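Elport Clinical Forum > Surgery > Training and Equipment

Box trainer scores vs. port placement: is our 18 cm spacing the problem?

rodport_gs4
Posted 12th May

We run a laparoscopic skills block for junior residents at Rodport. In March we moved from the old box trainers to the Bugti ones, and intracorporeal suturing times got worse across the group. Peg transfer did not change. The Bugti lid has fixed ports 18 cm apart, and the camera port is midline between them. Has anyone else seen this?

needle_driver
Fixed ports are your problem. At that spacing, with the target pad in the center, your manipulation angle is too wide. Aim for 60 degrees between instruments. Peg transfer tolerates a bad angle, suturing does not. Move the pad farther from the ports and retest before you blame the residents.

hbp_fellow
Disagree, or at least I would not start there. We pulled 433 logged attempts from our own trainers, mixed port spacing, and spacing explained very little. Table height explained more. Elbows above 120 degrees of flexion or shoulders abducted, and times go up regardless of angle.

needle_driver
Mixed spacing over what range? If everything was between 16 and 18 cm you would not expect to find an effect.

hbp_fellow
Fair. Most were in that range. I still think height is the cheaper thing to check.

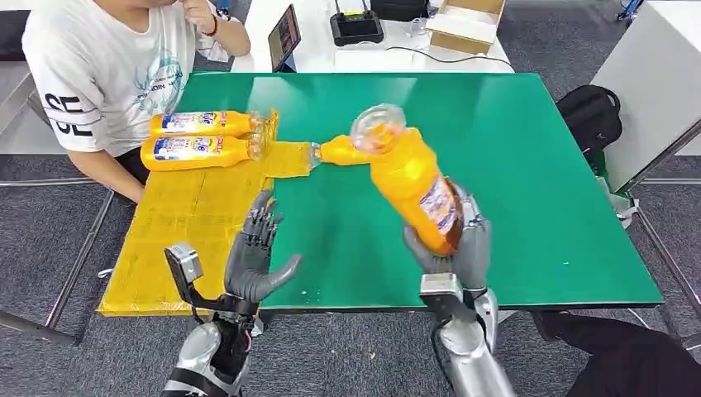 Orange bottle in the right hand, left hand open over the yellow mat.

rodport_gs4
Table is fixed height, so the shorter residents are on steps and the taller ones are bending. I can log height against time. Pad can move back 4 cm before it hits the rear wall.

fivley_skills
We have the same trainers at Fivley. Two other points. The supplied needle drivers have a stiff ratchet, and ours improved after we swapped them for the theater-grade ones we had retired. Also check the camera. If it sits low, the needle is seen end-on and people lose the tip on the backhand pass.

needle_driver
Agree on the camera. Not convinced about the ratchet. They will meet stiff ratchets in the OR.

fivley_skills
Not in their first week. Learn the arc first, then add the bad instrument.

rodport_gs4
Plan: pad back 4 cm, same needle drivers, same suture, 16 residents, each doing three knots in the old position and three in the new, order randomized. Table height recorded but not changed. Camera raised for both arms. Will post times and knot slippage.

hbp_fellow
Give them warm-up knots first or the learning effect will swamp it.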